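Bukel 可折叠围板箱 BK-205 循环运输包装 出口拼箱专用

现货，Muroden 仓可自提。批量请先问库存，旺季走得快。
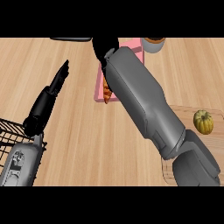
木箱打一次扔一次，算下来不便宜。围板箱来回用，回程折叠，六个空箱叠起来占一个满箱的位置。跑固定线路的客户基本都换这个了，尤其是拉格斯（Lagos）线，返空费用差很多。

规格参数
型号：BK-205
结构：底托 + 围板 + 顶盖，三件套
单箱载重：719 公斤（动载，均匀摆放）
折叠比：6:1
进叉方向：四面
颜色：灰色、蓝色，其他颜色要订做
标签袋：长边一个，短边一个
锁扣：围板与底托卡扣式，不用工具

载重说明一下：719 是动载，叉车、车厢里都按这个算。静载更高，但堆几层要看货，重心偏的不要堆。有客户拿静载去装车，底托裂了，这种不在质保里。

适合装什么
汽配件、五金件、注塑件、纺织卷料、小型电机。散装粉料不行，要先套内袋。液体请看我们的 Dosora 系列，那个是带内胆和阀口的，别拿围板箱硬装。
带尖角的铸件，围板内侧垫一层，不垫容易刮穿。

租还是买
单程货少的建议租。租期按天算，最短一个月起。到港后还到指定还箱点，目前有 Muroden 和 Lagos 两处，其他港口还箱要提前谈，会加调运费。
线路固定、每月都发的直接买，起订 205 套。低于这个数也能做，单价按零售走，颜色只有灰的。
年用量 3,000 套以上另外报价，可以印 logo，版费我们出。

装箱注意
1. 底托先放平，四角卡扣听到响再上围板
2. 货物不要高出围板上沿，顶盖压不住
3. 打包带走底托的槽，不要直接勒围板
4. 上船的加防潮袋，干燥剂自备或者跟我们一起订
5. 叉车叉齿要插到底在起升，插一半容易翘

出口相关
塑料材质，不用熏蒸，不用 IPPC 章。报关的时候箱子按包装物随货申报就行，循环使用的走暂时进出境，资料我们能配合提供，手续还是货代去办。各港要求不一样，发货前跟当地代理确认一遍，临时改单很麻烦。

交期
现货灰色：付款后两天出库
蓝色：一周
订做颜色、印字：三周，七月前后产线排得满，请再多留几天
自提的把车牌号提前发过来，下午四点以后不装车。

配件单卖
围板、底托、顶盖、卡扣、标签袋都有。坏一块换一块，不用整箱报废。卡扣丢得最多，建议随箱多备一包。
老款的顶盖跟 BK-205 不通用，下单前量一下边，发错来回运费客户自理。

质保
底托两年，围板一年，卡扣和标签袋属于易耗品不保。叉车撞的、超载的、长期露天暴晒的不保。收货当场验，外箱有破损拍照，签收单上注明，过后在说就不好处理了。

询价请写清楚：数量、线路、货物重量、租或买、要不要印字。资料全的当天回价，只写“多少钱”的排后面。

相关产品：Dosora 液体周转箱 / 围板箱内衬袋 / 防滑托盘垫 / 打包带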